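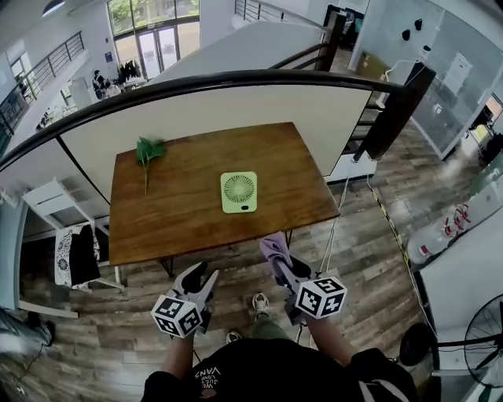 Leave the bag in the garage with the door up and the smell takes care of itself, Roscoe Oyelaran wrote under the last page on hockey laundry. Sir, I have been in your garage. The smell has taken care of the garage.

What follows is how we keep two players' worth of gear in a house where people also eat. Some of it came from readers, some from the other parents at Ustuvside, and some from my own mistakes, including the one with the oven.

Getting it out of the bag

Everything else on this page is decoration compared with emptying the bag. Wet gear zipped into a dark bag overnight is a science project, and the bag is the part that never gets cleaned. Make it a rule that the player carries the bag in and the player opens it. My younger one will tell you he's going to do it after he eats. He believes this when he says it.

Pull the insoles out of the skates. Open every strap on the shin guards. Take the liner out of the helmet if yours snaps out, and turn the elbow pads so the inside faces the room. Gloves go palm up with the cuffs spread as wide as they'll go. If you own a drying tree, hang the heavy stuff low or the whole thing will come down in the night and you'll think you're being robbed by somebody in shoulder pads.

Moving the air

Air does more than heat. I once ran a 900 watt heater in the laundry room with the door shut, on the theory that hot was dry. Hot was soup. The paint by the window has never been the same color since. Crack the door, aim a fan across the gear from the side, and let the wet air leave the room. In August, when the air outside is wetter than the gear, run a dehumidifier if you have one and keep the window closed.

Gloves are the slowest. The fingers hold out long after the cuffs feel fine, so stick your hand all the way in before you declare victory. I'm sorry. Somebody has to.

Don't put gloves in the dryer. The palms come out like beef jerky. And don't put skates in a low oven to dry them, whatever you remember about heat-molding at the shop. The shop has an oven meant for it and a person watching the clock. I had a casserole dish and optimism.

Washing the pads

Most shoulder pads, elbow pads, shin guards and pants will come through a front loader on cold, gentle, with a small amount of detergent. Read the tag first. Close every hook-and-loop strap before it goes in, or you'll open the door to one large object made of everything. A machine with a center post will chew straps, so use the bathtub if that's what you've got.

Bathtub method: cold water, a scoop of enzyme detergent, let it all sit for an hour, push it under now and then with the handle of a stick you've retired. Drain, look at the color of the water, reconsider your life, and rinse until it runs clear. Stand the pads on end in the tub to drip before you move them anywhere near a carpet.

Skip the fabric softener. It coats the lining and the lining then hangs on to sweat like a family heirloom. Skip bleach too, on anything with foam or stitching you'd like to keep.

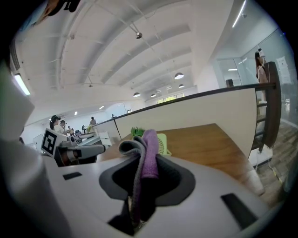
Twice a season is plenty for the pads if they're dried properly every time. The base layer and socks are another matter and go in after every skate, no appeals. I keep a bucket by the machine so nothing from the rink touches the hamper with the school clothes in it.

Blood, rust and tape

Blood on a jersey wants cold water and it wants it soon. Hold the spot under the tap from the back of the fabric, so you're pushing the stain out the way it came in, then rub in a little dish soap. Hot water sets it, and then you've got a souvenir. Check that the spot has gone before any heat touches it.

Orange freckles on the blades mean somebody put the hard guards on wet skates. Hard guards are for walking. Cloth soakers are for the ride home, and when you get home those come off too. Wipe the steel, then the holder, then up under the boot where the rivets are. I use an old dish towel and I've written RINK on it in marker, because it was found in the kitchen once and there was a discussion.

Tape gum on shin guards comes off with a bit of cooking oil on a rag. Let it sit a few minutes and roll it away with your thumb, then wash off the oil. On sticks, warm the old tape with a hair dryer on low and it'll peel in one long strip, which I find more satisfying than I should at my age.

Small stuff that grows things

Mouthguards: cool water, toothbrush, a case with holes in it. Boiling water will turn it into a different mouthguard. Water bottles: take the lid apart. All the way apart, including the little valve. If you've never done this, do it when you're alone.

Helmet straps and chin cups can be scrubbed with dish soap and a nail brush. Visors get plain water and a soft cloth. Paper towel leaves fine scratches, and so does the shirt your kid is wearing, which is what he'll use.

Where it lives

We gave up on the closet. The bags now live on a slatted shelf by the back door, the cheap Yazzie kind that comes flat with one screw missing, and the slats let the bottoms dry. Sticks stand in a length of drainpipe screwed to the wall. My locker at the Londach rink, number 248, is where I tell people I keep my own gear. I keep it there about as often as I keep my head up.

Once the bag is empty, turn it upside down over the driveway and hit it. Ours gave up five balls of used tape, a Haka skate lace still in the wrapper and a granola bar from an earlier civilization. Then wipe the inside with half white vinegar, half water and leave it open in the sun for an afternoon. The vinegar smell goes away by suppertime. If the other smell is still there, do it again the next dry day, and start pricing bags.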